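March 5, 2025

**Darko two-hand gripper kit, four months in**
My rating: 4 out of 5 (would be a 4.5 with better straps)

So I'm writing this as somebody who uses the thing at work, and I should say up front that I didn't pick it and I didn't pay for it. I'm in returns at Tondmont. We rent out coats and formalwear, and my job for years was checking pieces in, tagging them, and getting them on hangers and onto rails. Last November the company decided the hanging part of the job was going to be done by arms at our Trutska depot, and the arms had to learn it from somewhere. That somewhere is us! A few of us from returns now spend part of the week upstairs in the office with a Darko gripper in each hand, hanging things up and taking them down again while it all gets recorded.

If you've been told your workplace is getting a kit like this, you've probably looked for reviews and found the same thing I did, which was a bunch of people discussing calibration. I can't help with calibration. What I can tell you is what it's like to hold these for a shift, and what happened to my job.

The short version of how it works: your fingers stay behind the handle, the jaws do the touching, and there's a camera on each gripper plus one you wear on your head. The white cubes with the black squares are how the software knows where your hands are. Keep them in view and you'll get along fine with whoever does your data checks.

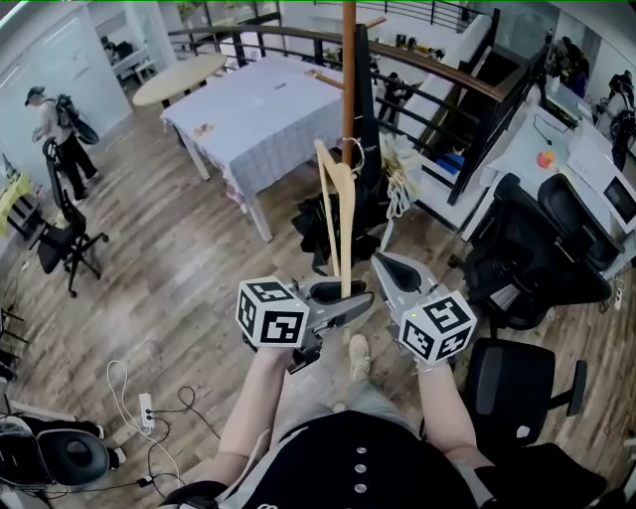

## Getting used to them

My first day was rough. I've put clothes on hangers so many times that my hands do it without me, and suddenly I had to think about every inch. You can't feel the wood. You get a kind of dull bump through the handle when the jaws touch something, and for the first hour I kept squeezing way too hard. I logged 17 good takes that day and went home feeling like I'd never hung up a coat in my life.

By the second week I was doing 96 on a decent day, and my record is 111 (I was showing off a little, and I paid for it in my forearms). The target for our first batch of hanger work was 2,000 good takes across the group. We got there a bit ahead of schedule, and they bought us lunch.

A few tips if you're starting out:

- Come at the hanger slower than feels natural. The hook swings, and if you bump it you'll be chasing it.
- Pick one spot on the arm of the hanger and stick with it until your hands get the idea.
- Watch your cubes. If you cross your wrists you'll hide one, and the take gets tossed.
- Plain sleeves pushed up. Loose cuffs get everywhere.

## The pads

The best part of the kit, easily. The black pads have a texture that really holds on to wood, and they've got enough give that I haven't dented a hanger yet. We had a Kwon pair on trial before these with harder, shinier tips, and I dropped something every few minutes with those. With the Darkos a wooden hanger stays put at pretty much any angle you grab it.

Thin wire hangers are another story – they slide around in the pad and you end up pinching at the very tip. I'd love a second set of pads just for those. 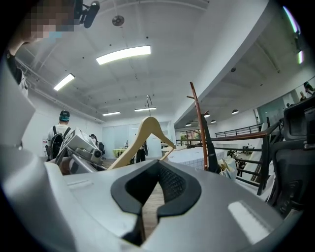
*Lining up a wooden hanger near the coat rack, with the other gripper coming in from the left.*

## Weight and comfort

One gripper on its own is nothing. Two of them, arms out in front of you, for a whole session? You'll feel it between the shoulder blades. We started out doing fifty minutes on and ten off, and after some grumbling from all of us it went to thirty on and ten off. My advice is to ask for that on day one.

The shape of the body is nice, smooth and rounded with no edges to catch on a lapel. The handle is a touch fat for my hands. A coworker with bigger hands thinks it's perfect, so who knows.

The head camera is my main complaint. The strap creeps up, and if I tighten it I get a headache by lunch. I wear a thin cap under it now and it's a lot better, but I wish the padding were thicker to begin with. That's where the missing point went.

## What changed for us

Okay, the part you probably came for. I was nervous, and I still am some days. It's a strange feeling to stand there carefully teaching something the job you were hired to do. Management told us no layoffs in returns through the end of the year, in writing, and so far that's held. The rail work at the depot has gone down for people, and inspection and repairs have gone up. I've moved over to repairs for most of my hours, and I like it better than I expected to. My shoulder likes it better too.

What I didn't expect is that they'd ask us stuff. Which side do you grab from, what do you do when the hook faces the wrong way, how do you deal with a crowded rack? I've got opinions about all of that and I'd never been asked before. The gripper work pays a little more per hour than returns did – I'd push for that if your place hasn't offered it.

On the downside, the arms are slow. I've been down to Trutska to watch, and they hang a jacket about like I did on my first day. They also quit on anything slippery, so satin still comes to us. And the sessions themselves are dull! It's the same hanger and the same rack, over and over, and you can't really chat because you're concentrating.
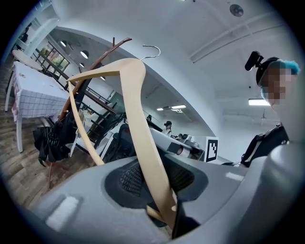
*Wooden hanger held in the pad, right by the rack. That's the head camera strap at right.*

## Would I recommend it?

For the gripping itself, yes, and I'd take these over the Kwon pair every time. Get the short sessions agreed before anybody starts, and bring your own cap. We're supposed to move on to folding knitwear next, and I have my doubts about the pads on fine wool, so I'll update this once I've had a few weeks of sweaters.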